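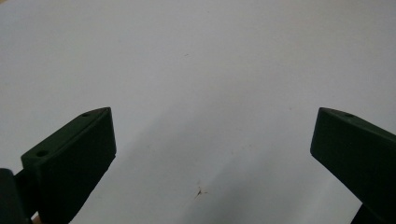

*The green fingers, wide open over the pale surface, seen by the gripper's own camera.*

Aug 1, 2026

I promised in my last post that I would write down how I chose between the two hand-held grippers, and then I did not do it, so today is the day. It became longer than I planned. If you only want the result, it is near the end, but the way there may save you some evenings.

For readers who are new: I work at home on a small system where I hold a gripper in my hand, do some simple task with it, and record the video from the camera on the tool together with the opening of the fingers. Later an arm should repeat what I did. My arm is a second-hand one from Mets, with a reach that is enough for a desk and for nothing more. The tasks are modest. Pick up a cup, put a sponge in a bowl, sort clothes pegs. I am not building a product and I have no deadline except my own patience.

## The two candidates

The first gripper is the Plukeo kit. It comes as a bag of screws, a linear rail, a trigger handle and a set of files, and you print the body and the fingers yourself. The second is the Furden hand, which arrives fully built in a grey box with foam inside, and which costs a bit more than three times what I paid for the Plukeo parts, printing included.

I printed the Plukeo parts in dark green, for the simple reason that I had most of a roll left from a garden project. I liked the colour more than I expected. Against a light table the fingers have a very clear outline, and this helped me later when I wanted to find the finger edges in the video automatically. The Furden fingers are a light grey rubber, and on the same table they nearly melt into the background. I had to put down a dark cloth for every test with them, and the cloth moved all the time.

So a first small lesson: look at the colour of your fingers and the colour of your table together, before you record anything.

## Camera view

For me this was the most important part, more than the grip itself. If the camera does not see the fingers and the space between them, the recording is worth very little.

With the Plukeo, the camera sits above and behind the fingers and looks down past them. When the fingers are fully open, both of them enter from the lower part of the image and leave about half of the width free between them. The upper half is completely clear. I find this a good division. You see what you are going to grip, and you see quite a lot of what lies further away.

What I do not like so much is the balance between left and right. In my build the left finger shows more of itself than the right one. You can see two of the small round holes in its top strip, and on the right finger only one. I first thought that I had printed a part badly. I measured everything, I took the camera mount off and put it back, I printed a new mount. The difference became smaller but it did not disappear. In the end I believe that my camera is turned a little in its holder, maybe by a degree or two, and that the holder has more play than it should. A thin piece of tape on one side would probably cure it. I have not tried, because by then I already had recordings that I wanted to keep comparable.

On the Furden the camera is fixed from the factory and perfectly centred. But it is mounted lower, and the fingers cover a larger part of the image. When they close, you see two grey walls and very little else. For small objects like pegs, I lost sight of the object in the last moment before touching it, and this is exactly the moment that interests me.

## The shadow

I did all the comparison under my normal ceiling lamp, plus a desk lamp with a paper shade. Both tools throw a soft shadow on the table, and my hand makes it larger. On a white surface the lower half of the picture goes noticeably grey and a bit blue, and the front sides of the green fingers become almost black. To the human eye this is no problem. For the camera's automatic exposure it is one. When I moved from the white surface to a dark placemat, the brightness jumped, and it needed a moment to become calm again.

I spent two evenings on this. The things I tried:

- Fixed exposure, set by hand on the white surface. It worked well there, but on the placemat I saw nearly nothing.
- Fixed exposure, set on the placemat. The white surface was then burned out completely.
- Automatic exposure with a limit on the gain. This is what I use now. The jumps are still there, but smaller.
- A second desk lamp from the opposite side. This helped more than any setting, and I felt a little foolish that I tried it last.

I also learned to check the surface itself before I start. Mine has a tiny brown mark shaped like a star, so small that I do not notice it while I sit at the desk. In the recordings it is easy to find, right between the fingers. I decided to leave it where it is. It gives me a fixed point, and I can use it to see whether two recordings start from the same position. But if you train a model only on one table, please think about such marks. The model may learn to love them.

## Grip and feel in the hand

Here the Furden is simply the better tool. The trigger is smooth, the fingers close at the same time from both sides, and the rubber holds a wet glass without any drama. I could pick up a single peg by its end and turn it around. After one hour my hand was not tired.

The Plukeo is rougher. The printed fingers are stiff blocks with flat faces, and on anything round and hard they slip. I glued strips of thin foam on the inner faces for some tests and took them off again for others. With foam it holds a cup quite safely. Without foam it holds a sponge, a cloth, a cardboard box, and not much more. The trigger has a dead zone at the beginning - you pull and for some millimetres nothing happens. Then everything happens. I reduced this with a shorter spring, but it is not gone.

On the other side, the Plukeo is lighter, and I can repair it. I broke one finger when I let the tool fall on the tiles in the kitchen. The new one was printed by the next morning. I do not want to think about what the same fall would have done to the grey box and to my mood.

## Numbers, as far as I have them

I am careful with numbers, because I was the only operator and I got better during the tests. Still, I wrote down a few.

I recorded 200 demonstrations in total, divided equally between the two grippers, always with the same small set of objects. I changed tool after every 10 demonstrations, so that my getting tired or getting better would not help only one of them. Of all these, I threw away nine. Most of the bad ones came from the Furden, and always for the same reason: the object was hidden behind the fingers when I needed to see it. The few bad ones from the Plukeo were real slips, where the cup went down on the table.

So the better gripper in the hand gave me more recordings that I could not use. I had to check this two times before I believed it. I should say that another person, with other objects, could get another picture. With large objects the camera on the Furden sees enough.

I did not yet train on the full set for both. What I have is one first run on the Plukeo data, with 3000 steps, mostly to see if the files are read correctly. They are. The arm moved to the cup, opened at the right moment, and closed a little too early. I was very happy about it all the same.

## The controller

A short word on this, because two readers asked by mail. Both grippers send the finger opening over USB, and I read it with a small Briswood board which also gives the time signal to the camera. The Briswood board is not exciting. It has one status light and a manual that seems to be translated from a translation (I say this as a person who writes in a foreign language). But it has never lost the signal, and the time between the camera and the finger value stays constant. Before it, I used the clock of my laptop, and the video was sometimes early and sometimes late, depending on what else the laptop was doing.

If you have money for only one improvement, I would take the timing board before a better gripper. With bad timing, the fingers in the data close before they close in the video, and then no model in the world can learn something sensible from it.

One practical thing: start each recording with the fingers fully open over a bare piece of table, and close and open them once. Then you can see the closed moment in the video and in the signal, and compare. I do it now every time, like washing the hands before cooking.

## What I keep

I keep the Plukeo as my main tool. The view decides it, together with the possibility to print a new part when I want one. The Furden goes back in its box, but not to the seller. I would like to use its rubber on the green fingers, if I can find a way to cut and fix it cleanly. The small holes in the top strips could perhaps take a screw for a clip - I drew something, but the first version was too thick and covered exactly the part of the image that I wanted to keep free.

Other things on my list:

- Turn the camera straight in its holder, and then make a clean break between old and new recordings.
- Print one pair of fingers with a slightly curved inner face, for cups.
- Find out if the dead zone of the trigger can be corrected in software.
- Train on both halves of the data with the same settings, and put the result here even if it is boring.

The last point will take time, as my computer is old and the room becomes very warm when it works. I think October is realistic. If somebody has already made thin rubber pads for the Plukeo fingers, please write to me, I would be glad to print yours and not invent my own.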